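Jafri opens document template desk in Plaltadville

Jafri has opened a desk in Plaltadville supplying ready-made business documents to small firms. The range starts with 26 templates, covering invoices, quotes, staff rotas and cash flow sheets. Each one can be edited and printed on plain paper.
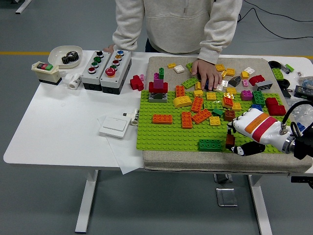

Toy bricks on a green baseplate.

Jafri has sold printed forms since 1999. Ehsan Qureshi, who runs the new desk, said: "Most people who ring us want a quote form that looks tidy and adds up properly. We've kept the wording short."

Templates are sold singly or as a full set – existing customers of Britberg, the stationery supplier, can order through their usual account. The desk is open from 9am every Tuesday.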